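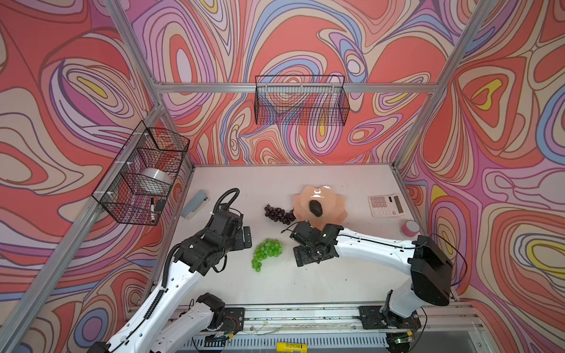 Kevser Yaman has spent most of the past year trying to get wild songbirds out of the pet trade in Pudmont. The council's draft bylaw, which she helped to write, would ban the sale of any finch or bunting caught in the wild and would make dealers keep a record of every bird they sell. Dealers would also have to meet new rules on housing. "People hear the word mesh and think a cage is a cage," she says. Black wire mesh like that of the two baskets fixed to the walls is easy to see through, and she has no quarrel with it. Her concern is with the width of the gaps and the room inside. "A bird that has flown free will throw itself at the bars for days."

Yaman works for Bromisar, a small charity that takes in seized birds. It received 389 of them last year, 105 in December alone, when a van was stopped on the Tukbridge road. Most were goldfinches. "We released what we could," she says. "Some had no tail feathers left and had to stay until they moulted."

Under the draft, a first offence would bring a fine and a second would cost the dealer his licence for 8 years. Yaman wanted a lifetime ban but accepts that it would not have passed.

Ferhat Aydoğan, who runs the Keskin pet shop and has sold birds for over 11 years, supports the ban on wild birds but not the paperwork. "I breed my own canaries," he says. "Why should I ring and log every one of them because of a man with a van?" He would like breeders to be exempt if they agree to one inspection a year.

Yaman is against that. Wild birds are often passed off as home bred, she says, and a closed ring fitted in the first days of life is the only proof she trusts - though she would agree to a cheaper licence for small breeders. Aydoğan says he could live with that, depending on the price.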